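Floor texture and background randomization: how much is good practice for a simulated wrist view?

Posted by Mwajuma Nyaga, Feb 18, 2018 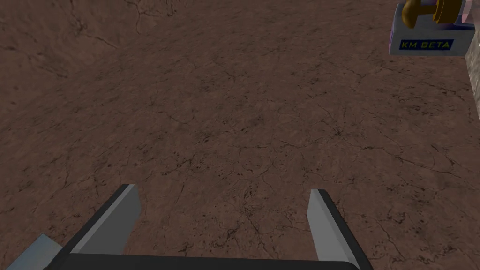
I am writing the scene rules for our simulated pick-and-place work, and I need a second opinion on the section that covers floors and backgrounds. The draft says every rendered episode must draw its ground material from a fixed library, and that no single material may appear in more than 15 percent of a batch. The cracked reddish-brown ground is one of those materials. With the fingers open and a clear stretch of it ahead of them, it takes up nearly the whole wrist view, so whatever the texture contains is most of what the network gets to look at. My concern is the fine crack lines. They are thin, dark and high in contrast, and an edge-based grasp scorer may respond to them as if they were object outlines. The other materials in the library are much plainer.

Two specific points:

1. Should a standard set an upper limit on texture contrast, or should it only require variety?

2. Is readable text on scene props acceptable? The box near the top right has a dark blue plate that reads KM BETA in yellow. Our draft has no rule on lettering at all. A colleague at Prollar told me they strip all of it.

The target platform is a two-finger parallel gripper. I have 100 scene seeds to approve before the library is frozen.

Heltard_sim

On point 1, require variety and measure contrast, but do not cap it. A cap takes out exactly the material that would have shown you the weakness. If your grasp scorer reacts to cracks, you want that to appear in the batch report and not on a real shop floor with a worn epoxy coating.

The wording we use internally is close to this:

"Each ground material shall be listed with its mean luminance and its local contrast at the working camera height. Batches shall include materials from the low, middle and high contrast bands. Evaluation results shall be reported per band."

The last sentence is the one people drop when they copy the text. An overall success rate hides a bad band very easily.

You should also fix the texture scale. Cracks that look like hairlines at one scale become trenches at another, and if the scale is left free two labs can both claim compliance with entirely different images. State it in millimeters per texture tile. Record the random seed for scale separately from the seed for material - otherwise you cannot reproduce a single failing frame without rerunning the whole draw.

On point 2, text is fine if it is logged. Put the string, its colors and the prop it belongs to in the scene manifest. The risk is correlation. If one label shows up only next to one task, a policy can learn the label in place of the task. Shuffle props across tasks and check the counts before you freeze anything. Stripping all text is simpler to audit, but real work cells are full of labels and the transfer gap will come back to you later.

One more item for your draft. Say explicitly whether the gripper's own fingers are to be masked. In a view like yours they sit in the lower part of every image, and their pale inner faces against a dark outer edge will be a stronger feature than most floors. We leave them visible in training and mask them only when computing texture statistics. If you do not mask them there, the contrast figure for each material is partly a figure for the fingers.

ndungu_labs

Just turn the cracks down in the normal map. We did that in August and had no more trouble.

Mwajuma Nyaga

These look like color detail to me, so the normal map would not remove them. I will check the material file. Thanks to Heltard_sim for the wording, I am adding the per-band reporting clause and the separate scale seed.

Stalmont QA

Agree with the first reply on most of it. I would change two things.

First, 15 percent per material is too loose if the library is small, and meaningless if it is large. Write the limit as a ratio to the even share. We allow 2 times the even share and reject the batch above that. It keeps working when somebody adds a material.

Second, "listed" is weak. A list can be wrong. Ask for the measurement script and its version to be stored with the library, and ask for 3 sample renders per material at the working height, lit with the default rig. Reviewers approve from the renders. We had a material approved from its file name once, and it had to be pulled after training had started.

For masking, name the mask file in the manifest. If the camera mount changes, the old mask is void and the statistics need to be run again.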